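Two-arm cloth demos: how are you all starting the fold?
Forum > Arms and Teleop > Recording demos

trini_m
Hi all, long post, sorry in advance. I've been recording towel-type demos for a few weeks now, two follower arms driven by two leader arms, and I'm stuck on an argument with my bench partner about how an episode should begin. I say drop the cloth in a heap and let the operator sort it out. He says lay it out flat, corners toward the arms, and only start heaping it once the policy can do the easy version. We have 201 episodes so far and they're a mix of both, which is probably the worst of all choices!

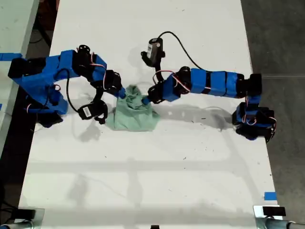 Both arms on the cloth, heap start.

The part that eats my time is the first grab. From a heap I go in with both grippers, pinch whatever sticks up, lift, and hope one of the pinches is near a corner. Sometimes it is. A lot of the time I'm regrabbing 4 times before I find an edge, and all that fumbling goes into the data. Do you keep episodes like that or toss them?
– Trinidad

kedov_bench
Toss them. I was a keeper for a long time and my policy learned to fumble beautifully. It would pick up, put down, pick up, put down, forever. If the operator doesn't know where the corner is, the recording can't teach it to anybody.

shoulderservo
Hard disagree with kedov. Regrabs are the good stuff! If every demo is a perfect grab then the first time the arm misses it has never seen what a miss looks like and just sits there. I'd cut the ones where you're clearly lost and keep the ones where you miss, notice, and fix it.

kedov_bench
Sure, but who is going through all of them deciding which is "lost" and which is "fixing"? I tried that. I gave up at episode 23 and I was already contradicting myself.

shoulderservo
You mark it while recording. Foot pedal, one tap if you fumbled. Takes no time at all.

yavuz_e
I'm the bench partner, so take this with salt. My problem with the heap start isn't the fumbling, it's that Trinidad and I fumble differently. She goes in with both arms at once, I hold with the left and search with the right. Flat starts hide that because there's only one sensible thing to do. I'd like us to write down one method and stick to it before we do any more heaps.
Yavuz Ertürk

trini_m
Okay, the one method thing is fair. I'll go with hold left, search right if you promise to stop closing the gripper so slowly :)

Second question while I have you. We wrap the fingertips in blue tape for grip, and I'm starting to wonder about it.

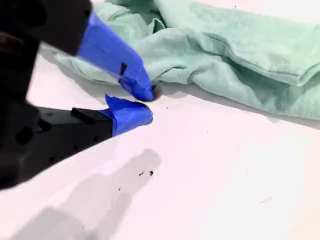 Lirnley, November

The tape is creased, and one of the tips has a flap standing up like a little fin. It grabs fabric nicely, but I worry the shape of the tip changes every time we rewrap, and the wrist cameras look right at it. There are some dark crumbs on the table too. I can't tell you what they are, I keep finding specks like that and wiping them off. Would you rewrap on a schedule? Switch to something molded?

brondeo_user9
Been there with tape. I pressed silicone thimbles over the tips in the end (the kind for sewing, cheap, trim the length) and never went back. Same shape every day. They do get in the way on very thin fabric though, you feel it through the leader as a kind of mush.

kedov_bench
Finally something I agree with someone on. Whatever you pick, don't change it halfway through a set. I went from tape to rubber in the middle of one and the grabs after the change all landed a bit short. Operators adjust without noticing – you do it with your hand on the leader arm and it ends up in the data.

gundogdu_k
Counterpoint, I rewrap whenever it looks bad and my fold policy doesn't care one bit. Different tape colors even. I think a little mess in the tips is good for it, same as the heap starts. The crumbs I would wipe before every episode, but that's just me being fussy about a white table.

shoulderservo
+1 to gundogdu. Also please cut that flap off, it's going to snag a loop of thread one day and you'll drag the whole cloth along with it.

yavuz_e
Flap is my wrapping. I'll cut it tonight.

trini_m
Ha, I wasn't going to say whose it was. So, plan for now: fresh tape on all the tips and then no touching it until the set is finished. Flat starts first, then heaps with one method, and I'm ordering a foot pedal so we can try shoulderservo's tap thing. I'm keeping the old episodes in a separate folder for now, I can't bring myself to delete them. kedov, when you tossed yours, did you retrain from scratch or just continue from the old checkpoint?

kedov_bench
From scratch. I tried continuing first and it still did the pick up, put down dance. Took me 9 hours overnight on my one sad graphics card, so start it before bed.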